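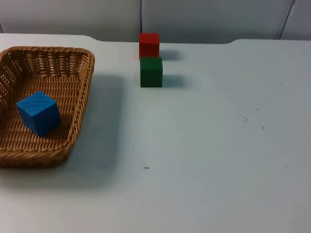

10월, 연습 테이블. 파란 블록은 바구니 안, 빨강과 초록은 테이블 뒤쪽.

아침에 출근해서 옷을 갈아입고 포장실로 가려다가 복도에서 돌아섰다. 이번 달부터 내 자리는 포장실이 아니고 그 옆방이다. 몸이 먼저 예전 자리로 간다. 사물함은 그대로 포장실 쪽에 있어서 더 그런 것 같다. 사물함도 옮겨 달라고 말해 두었는데 아직 답이 없다.

옆방은 원래 상자 접는 방이었다. 프리텔(Pritell)에 들어와서 제일 처음 일한 곳이 거기다. 상자를 미리 접어 벽 쪽에 쌓아 두면 점심 지나서 다 빠져나갔다. 지금은 프라보프(Pravov)에서 들여온 설비가 있고 흰 테이블이 있다. 벽도 회색 판으로 다시 둘렀다. 방이 전보다 조용하다. 조용한데 귀는 더 피곤하다. 팔이 움직일 때 나는 소리가 작고 높아서 그런 것 같다.

내가 하는 일은 이렇다. 나무 블록을 테이블에 놓는다. 물러선다. 버튼을 누른다. 로봇이 블록을 집어 바구니에 넣는다. 끝나면 안전등을 확인하고 다시 들어가서 블록을 꺼내 다른 자리에 놓는다. 잘되면 성공, 안되면 실패로 표시하고 실패면 이유를 한 줄 적는다. 하루에 600번이 목표라고 화면 위쪽에 적혀 있다. 처음에 그 숫자를 보고 못 채울 줄 알았는데 별일 없으면 채운다. 포장할 때 손이 하던 횟수에 비하면 많은 것도 아니다. 다만 포장은 손이 알아서 했고 이건 매번 생각을 해야 한다.

오늘 오전에는 블록을 앞뒤로 붙여 세우는 배치를 했다. 초록을 앞에, 빨강을 바로 뒤에. 이렇게 두면 뒤에 있는 블록 아래쪽이 앞 블록에 가려진다. 카메라가 그런 걸 어려워한다고 들었다. 앞의 것을 집다가 뒤의 것을 건드리고, 뒤의 것을 집으려다 앞의 것을 넘어뜨린다. 넘어지면 그대로 두고 실패로 적는다. 처음 며칠은 나도 모르게 손을 뻗어서 세워 주려고 했다. 안전선 안으로 팔이 들어가면 전부 멈추고, 다시 켜는 데 한참 걸린다. 그 일로 한 번 주의를 들었다. 이제는 손을 뒤로 하고 선다. 뒷짐을 지고 서 있으면 감독관 같아 보인다고 포장실 사람들이 웃는다. 나도 웃었는데 기분이 썩 좋지는 않았다.

열 시쯤 화면에 기록 번호 2129가 뜨고 나서 저장이 안 됐다. 같은 번호가 계속 떴다. 블록은 계속 놓을 수 있는데 적을 수가 없으니 일이 아닌 셈이었다. 설비 담당이 마할라(Machala) 현장에 가 있어서 전화로 물었다. 껐다 켜라고 했다. 껐다 켰다. 안 됐다. 다시 전화했더니 이번에는 저장 공간을 비우라고 했고 그 방법을 문자로 보내 줬다. 문자에 적힌 메뉴 이름이 우리 화면하고 달랐다. 비슷한 것을 골라서 눌렀더니 됐다. 맞는 걸 눌렀는지는 모르겠다. 수첩에 메뉴 이름을 적어 두었다. 다음에 또 멈추면 이걸 먼저 해 볼 것.

예전에는 기계가 멈추면 정비실에 가서 사람을 데려왔다. 기름 묻은 장갑을 낀 사람이 와서 뚜껑을 열고 뭘 두드리고 갔다. 무엇이 고장 났는지 나도 옆에서 봤다. 지금은 열어 볼 뚜껑이 없다. 전화를 하고 문자를 받고 메뉴를 고른다. 정비실 형님도 한번 와서 보고는 자기가 할 게 없다고 하고 갔다. 그 형님은 다음 달에 교육을 받으러 간다고 한다. 노트북을 새로 받았는데 아직 비밀번호도 안 바꿨다고 했다.

점심은 포장실 사람들하고 먹었다. 미역국에 고등어. 고등어가 좀 짰다. 얘기는 거의 존네스(Zonness) 건이었다. 존네스는 내년에 나갈 블록 세트 이름이다. 지금까지는 한 상자에 한 색씩 줄 맞춰 넣었는데 존네스는 색을 섞어서 바구니에 담아 파는 물건이라고 한다. 그 담는 일을 로봇이 하게 되고, 지금 내가 하는 게 그 준비다. 그러니까 포장실 사람들이 보기에 나는 자기들 일을 가져갈 기계를 가르치는 사람이다. 그렇게 말한 사람은 없다. 그런데 내가 앉으니까 얘기가 잠깐 끊겼다가 다시 이어졌다. 전에는 안 그랬다.

회사에서 한 말은 내보내는 사람은 없다는 것이다. 여름에 전체 모임에서 들었고 종이로도 붙었다. 포장실에서 옆방으로 옮기는 자리는 3명이고 나머지는 검사나 출하로 간다고 했다. 나는 손을 들어서 왔다. 허리 때문이다. 포장대 앞에 오래 서 있으면 오후에 다리까지 저렸다. 병원에서 오래 굽히지 말라고 했다. 여기서는 굽힐 일이 적다. 블록은 가볍고 테이블은 높이가 맞다. 옮기고 나서 파스를 덜 붙인다. 이건 분명히 나아진 것이다. 적어 두어야 나중에 불평만 하지 않을 것 같아서 적는다.

수당은 줄었다. 포장은 물량 수당이 있었는데 여기는 없다. 대신 기술 수당이 생긴다고 했고, 지난달 명세서에는 없었다. 사무실에 물어보니 교육 확인서가 올라가야 나온다고 한다. 확인서는 프라보프 쪽에서 서명을 해야 하고, 서명할 사람이 또 마할라에 있다. 다음 주에 한 번 더 물어볼 것. 아내는 허리 값으로 치라고 했다. 맞는 말인데 그래도 받을 건 받아야 한다.

오후에는 바구니를 썼다 바꿨다 했다. 엮어서 만든 바구니라 테두리가 두껍다. 내가 보기에는 바구니보다 그 두꺼운 테두리가 문제다. 로봇이 블록을 들고 들어오다가 낮으면 테두리에 걸린다. 너무 높이서 놓으면 블록이 바닥에 떨어져 튄다. 파란 블록이 한 번은 튀어서 바구니 밖으로 나갔다. 나는 성공인지 실패인지 몰라서 화면을 한참 봤다. 들어갔다가 나온 것은 어느 칸에 적나. 설명서에는 없다. 일단 실패로 적고 이유에 "들어갔다 나옴"이라고 썼다. 내일 교대하는 사람에게도 그렇게 쓰라고 말해야겠다. 각자 다르게 적으면 나중에 보는 사람이 헷갈린다.

블록이 바구니 안에 비스듬하게 놓이는 것도 처음에는 거슬렸다. 포장실에서는 모서리를 맞춰서 넣지 않으면 검사에서 돌아왔다. 비뚤게 들어간 것을 보면 손가락이 움직인다. 이제는 안에 있으면 된 것이다. 존네스는 손님이 어차피 쏟아서 노는 물건이니 맞출 필요가 없다고 한다. 그 말은 이해가 된다. 이해는 되는데 몇 년 동안 배운 걸 안 쓰려니 이상하다. 새로 온 사람이 줄을 비뚤게 넣으면 내가 다시 빼라고 했었다. 그 사람한테 좀 미안하다.

테이블에 자국이 늘었다. 흰 판이라 조그만 것도 보인다. 오른쪽에 회색으로 긁힌 데가 있고 앞쪽 가운데에 짧고 검은 줄이 하나 있다. 닦아도 되느냐고 전에 물었더니 그냥 두라고 했다. 조건이 자꾸 달라지면 안 된다고 했다. 그래서 안 닦는다. 포장대였으면 아침마다 닦고 시작했을 것이다. 물수건을 들고 갔다가 그냥 들고 나온 적이 몇 번 있다. 요즘은 물수건으로 의자를 닦는다.

조명은 설치할 때 약 700럭스로 맞췄다고 들었다. 그 방은 창도 가려 놨다. 그래서 안에 있으면 몇 시인지 모른다. 포장실에는 높은 데 창이 있어서 해가 출하문 쪽으로 넘어가면 세 시쯤인 줄 알았다. 오늘도 시계를 보고 벌써 네 시인가 했다. 나와 보니 비가 오고 있었다. 언제부터 왔는지 물어봤더니 점심 지나고 바로였다고 한다.

쉬는 시간에 출하로 간 동생이 들여다보고 갔다. 포장실에서 내 맞은편에 서던 사람이다. 로봇이 블록을 집는 걸 한참 서서 봤다. 생각보다 느리다고 했다. 느리다. 내가 한 손으로 하면 훨씬 빠르다. 동생이 이걸로 우리 일을 한다고? 하고 물어서 나는 밤에도 하니까, 라고 대답했다. 더 할 말이 없어서 둘이 조금 더 보다가 동생은 갔다. 출하는 춥다고 한다. 문을 열어 놓고 일해서 그렇다. 안에 입을 조끼를 신청했는데 큰 것밖에 안 남았다고 했다.

처음 며칠보다 나아진 것은 맞다. 블록 하나만 덩그러니 놓으면 이제 거의 놓치지 않는다. 둘을 붙여 놓으면 아직 헤맨다. 뒤쪽 끝, 테이블이 안으로 들어간 데 가까이 두면 더 그렇다. 나는 그 자리를 자꾸 고르게 된다. 어려운 자리를 골고루 넣으라는 게 지시라서 그런 것도 있다. 그런데 오후에 연달아 실패하는 걸 보면서 마음이 조금 편했다. 왜 편한지는 안다. 그다음에 빨강을 제대로 집어서 넣었을 때는 또 잘했다 싶었다. 속으로가 아니고 입으로 말했다. 방에 나밖에 없었다.

이런 얘기를 아내한테 하면 기계한테 말을 걸었느냐고 할 것 같아서 안 했다. 포장실에서는 하루 종일 말을 했다. 애들 얘기, 반찬 얘기, 누가 차를 바꾼 얘기. 손이 하는 일이라 입은 비어 있었다. 여기서는 혼자고, 적는 일이 있어서 라디오도 안 튼다. 저녁에 집에 오면 말이 많아졌다고 한다. 아내가 먼저 그랬고 딸도 그랬다. 오늘도 밥 먹으면서 블록 앞뒤로 세우는 얘기를 길게 했다. 딸은 듣다가 그럼 블록 말고 다른 것도 집느냐고 물었다. 겨울에 둥근 것을 한다고 들었다. 굴러갈 텐데, 하고 딸이 말했다. 나도 그게 걱정이다.

퇴근 전에 교대 일지를 썼다. 저장 멈춘 것, 메뉴 이름, "들어갔다 나옴" 적는 법. 바구니는 왼쪽에 두고 갔다. 밤에 하는 사람이 바구니 위치부터 다시 잡는다고 하니 굳이 안 옮겨도 된다.

내일 할 것. 사물함 다시 물어보기. 확인서. 돋보기 챙겨 가기, 화면 글씨가 작다. 포장실에 귤 한 봉지 가져다주기로 했는데 오늘 또 차에 두고 내렸다.

허리는 오늘 괜찮았다. 파스 안 붙이고 잔다.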